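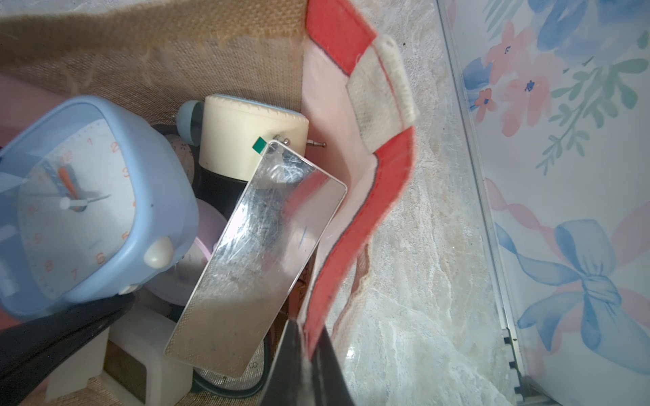 Why does the arm stop dead and flash amber when it has hold of a bag?

The Trurkar controller has seen more pull at the fingertips than it expected and has frozen both arms where they are. The fault is called Snag Hold, code 40, and it clears only when a person clears it.

7. Snag Hold (code 40)

Soft containers cause most Snag Holds. A rigid bin stays where you put it. A bag has opinions. Burlap, loose trim, frayed edges and anything with a leg or a bell on it can catch a finger, and the arm will go on believing it has a clean grip until the wrist sensor disagrees.

CAUTION: Do not pull the bag free by hand while the amber light is on. The joints are still powered and the fingers are still closed. The arm will lose the argument slowly and then, when the brake lets go, win it all at once.

7.1 Clearing the fault

1. Press HOLD on the pendant and wait for the light to go from flashing to steady.

2. Look in the wrist camera view before you touch anything. Find both fingertips and work out what is between them. Trim, lining and contents look much alike to the force sensor, so the error message will not help you here.

3. Support the bag from below with one hand, well clear of the fingers.

4. On the pendant, choose Grip, then Ease. The fingers open 4 mm and stop. Repeat until the fabric drops out on its own.

5. If the fabric stays put, a thread has probably worked into the finger pad. Turn the arm off at the key switch, take the key with you, and cut the thread with blunt-nosed scissors. Pulling it takes the pad off. Replacement pads come from Castthorpe in packs you will wish were larger.

6. Check that nothing in the bag is leaning on either finger. Clocks roll. Mirrors slide, and have edges.

7. Turn the key back on if you removed it, choose Recover, then Retreat Up. Keep your hands out of the bag until the arm has reached the park position.

Note: Retreat Up means straight up. Anything hooked on the fingers is coming too.

7.2 If code 40 comes back on the next pick

Look at the rim first. An edge that folds inward gives the fingers two layers where the program expects one, and the arm will cheerfully try to lift the container along with the item.

1. Fold the rim outward and flatten any loose strip against the table.

2. Open Settings, then Grip, and set Rim Clearance to the Soft profile. The Rigid profile is the factory default, for reasons known to the factory.

3. Run Test Pick at low speed with one unbreakable object. Save the glass for later.

4. If the test passes, return to normal speed.

Do not raise the snag limit to make the fault go away. It will go away. The next thing to go will be the bag, a finger pad or the wrist coupling, and the coupling is not covered under the Egger service plan once the log shows an edited limit. The log always shows it.

7.3 False holds

A hold with nothing at all between the fingers usually means the wrist sensor has drifted. Park the arm, empty the gripper and run Zero Wrist. Do this every 2000 cycles in any case, and after any collision, including the ones that didn't count.

If the reading at rest is still above 100 after zeroing, leave the arm parked and send the fault log to the Brernitz service desk. Attach the wrist camera recording as well. They will ask for it, generally after closing the ticket once.

7.4 Restarting the job

The controller remembers the item it was reaching for when it stopped and will reach for it again. If you have moved the contents, choose Rescan before Resume. Skipping the rescan sends the fingers to where the item used to be – a place now occupied by something else, often the rim.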